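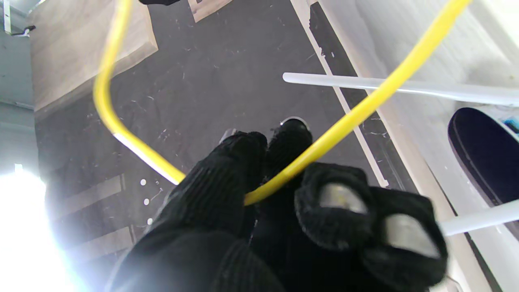 Kabelhandhabung mit zwei Roboterarmen: Arbeitsplatz einrichten und Aufgaben verteilen

Stand: 25. September 2025

Die Anleitung richtet sich an Einrichter und Bediener in der Kabelvorbereitung bei Atuletti. Sie gilt für die Zelle Kesia mit zwei Armen und beschreibt die Aufnahme einzelner Leitungen sowie die Aufgaben, die beim Personal bleiben. Die Programmierung der Steuerung Gimar ist in einem eigenen Dokument beschrieben.

1. Vorbereitung

Leitungen vor dem Auflegen entdrillen. Enge Schlaufen und Knicke von Hand lösen. Die Leitung darf in einem weiten Bogen liegen, die Greifstelle muss frei zugänglich sein. Pro Durchgang wird eine Leitung aufgelegt.

Anschließend beide Arme in Grundstellung fahren und die Geschwindigkeit auf 60 Prozent begrenzen. Volle Geschwindigkeit erst nach 14 fehlerfreien Durchgängen freigeben.

2. Annäherung der Greifer prüfen

Beide Greifer im Einzelschritt zur Tischmitte fahren. Der Abstand der Fingerspitzen ist am Übergabepunkt am kleinsten. Bei Berührung ohne Leitung Punkt neu einlernen. Leitungen an den Armen dürfen in keiner Stellung auf Zug belastet werden.

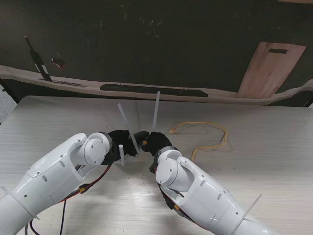 Abb. 1: Greifer beider Arme über der Tischmitte, rechts daneben die gelbe Leitung.

3. Leitung aufnehmen

Leitung zwischen Daumen und Zeigefinger führen, dann schließen. Die Greifkraft beginnt auf Stufe 2 und wird nur erhöht, wenn die Leitung beim Anheben durchrutscht. Mehr als 4 Stufen sind für dünne Isolierungen nicht zulässig.

Gestrickte Überzüge auf den Fingern zu Schichtbeginn auf lose Fasern und verschobene Nähte prüfen – ein verdrehter Überzug verändert die Greifstelle.

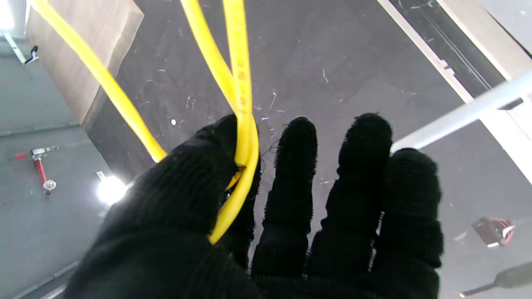 Abb. 2: Gelbe Leitung im Griff zwischen Daumen und Zeigefinger, Hand mit gestricktem Überzug.

4. Aufgaben des Personals

Das wiederholte Aufnehmen und Übergeben übernimmt die Zelle. Beim Bediener verbleiben Materialbereitstellung, Sichtprüfung der Isolierung und Störungsbehebung. Die Prüfzeit wird seit Januar getrennt von der Rüstzeit gebucht und zählt nicht als Stillstand.

Wer bisher am Handplatz gearbeitet hat, wird vor dem ersten Einsatz an der Zelle unterwiesen. Der Handplatz bleibt für Sonderlängen in Betrieb; der Wechsel zwischen beiden Plätzen erfolgt nach Schichtplan.

5. Störung

Zelle anhalten, Stillstand beider Arme abwarten, Leitung entnehmen. Nicht am gespannten Ende ziehen. Fehlercode und Leitungstyp im Schichtbuch eintragen, danach mit Schritt 2 fortfahren. Wiederholt sich der Fehler beim selben Leitungstyp, den Auftrag an den Handplatz Wongsuwan übergeben und die Einrichtung informieren.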